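Search this site Type and press enter

Let the Boring Demos Pile Up

October 9, 2023

I love watching people teach robots, and I think most teams throw away their best teaching material. There, I said it!

The usual habit goes like this. An operator guides the arms through a task, picking a part off a shelf, say, and putting it in a tray. If the run is smooth, it gets saved. If the hand hesitates, or comes in at a bad angle and has to back off, somebody hits delete. By the end of the day you have a lovely, tidy set of examples in which every grasp works the first time.

Then the robot misses by a finger's width and has no idea what to do next, poor thing. It has never seen a miss.

At our shop in Talomdale we ran the Bakilana project both ways in July. One set had 90 clean runs. The other had nearly as many, but we kept the fumbles, the second tries and the long pauses where the operator was plainly thinking. I wanted the messy set to win, I admit it, and I was still surprised by how much calmer the arms looked when we trained on it.
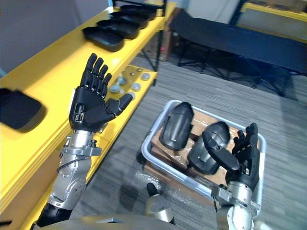 It does cost something. Messy runs need labels, and labeling is slow – two of us spent six afternoons on it, arguing over what counts as a recovery and what is just a bad run. Some runs really should go. If the operator gave up halfway, I toss it.

But a slow, awkward save with five fingers on a slippery part? Keep it! Keep it and go record another one with the tray turned a little, or the part flipped over. I would take an afternoon of those over a week of perfect pickups, and I'd have more fun doing it.

14 shares 2 comments

Get new posts by email. Enter your address Subscribe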